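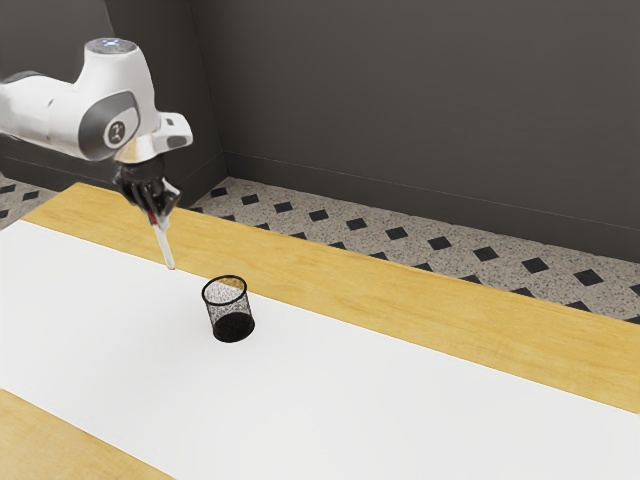

Ticket 2319: sim success rate for marker-in-cup does not match what the arm does
Project: Niltwood
Opened by: Agata Tedesco
Assigned to: Tanveer Soomro
Status: Resolved, with grumbling

Agata Tedesco
The policy scores 60 percent in the renderer. On the real arm it managed 18 out of 60 before lunch, and I stopped enjoying it well before that. Same checkpoint, same start poses, same task (marker goes in the pencil cup). If sim is meant to rank our policies for us, it is currently ranking them by optimism.

Tanveer Soomro
Is the real cup in the same place as the sim cup?

Agata Tedesco
Yes. I measured. Twice, knowing you would ask.

Tanveer Soomro
Replayed logged real actions open loop in sim. The arm tracks fine, so it isn't the controller gains. The marker is the suspicious part. In sim it stays at exactly the angle it was grasped at, forever, like it was welded there. On the real gripper it swings a bit when the wrist turns.

Marisa Zanetti
It is welded there. I added a fixed joint on grasp in August because the marker kept shooting across the room. There was a comment saying "temporary."

Tanveer Soomro
Found the comment. Removed the joint. The marker now shoots across the room.

Marisa Zanetti
Welcome to August.

Tanveer Soomro
Turned the physics substeps up and put real friction on the finger pads. Marker stays in the gripper and droops when it should. Second problem: the cup's collision shape was a solid cylinder with a funnel on top, so any near miss slid in. Mesh walls are for looking at only, the physics never saw them. Replaced with a thin-walled hollow shape and a proper rim.

Agata Tedesco
Who put a funnel on it?

Tanveer Soomro
The commit says "quality of life."

Elisa Dal Bello
That was me. Quality of life did improve.

Tanveer Soomro
Reran 2000 sim episodes with both fixes. Success is down to 33 percent, against 30 on the real arm. I have never been so pleased with a worse number. The old ranking put Skarnance ahead of Plasado, and the new one swaps them, same as the hardware does.

Agata Tedesco
Confirmed on my side. Closing. Two policies is a thin basis for a ranking claim, so please keep it out of the abstract until Ferraro has been run too — Ornella has the arm booked for that.

Ornella Cirillo
I have the arm booked for something else, but fine.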